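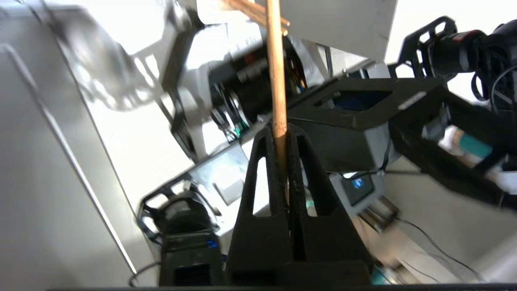 Wooden sticks, one clamped in the black gripper and two lying behind it.

July 23, 2021

Stick sorting, second go. Same bundle from Ilten as in June, the long thin ones. Left them in the open tray on the Peng shelf overnight so they'd settle to the room before I measured anything.

Pulled 13 out of the bundle to check. Rolled each one across the glass plate with a lamp behind it. 7 rolled clean. The others wobbled, mostly at one end, and 2 of those were bad enough that I snapped them and binned them so they don't creep back into the good pile. The remaining wobblers are fine for stirring glue or propping things up. They are in the jar by the sink, please take from there first.

Ends: the cut ends in this lot are rough. Three passes on 220 paper, turning the stick between passes, takes the fuzz off. Tried 400 afterwards on one and couldn't feel any difference, so skip it.

Color varies more than I expected from one bundle. Doesn't seem to go with straightness. I had a theory in June that the darker ones were denser, but I never weighed them properly and the kitchen scale is no good for something this light. Need to borrow the small scale from Urow when they're done with it.

Wax test - put a thin coat on one straight stick and left its neighbor bare. Both go in the damp box tonight. Will roll them again after 7 days and write it up here. If you need the damp box before then, move them together and leave the lid on.

White surface picks up pencil marks and they don't wipe off dry. Use the damp cloth, then a dry one. Don't lay waxed sticks on it.

To do:
Label the good pile (masking tape, date on it)
Ask Bunik whether they sell the same stick in a shorter length, cutting them down wastes a lot
More 220 paper, last sheet is on the bench
Find the lid for the long tray

Stopped there. Lamp is unplugged and the glass plate is back in its sleeve behind the door.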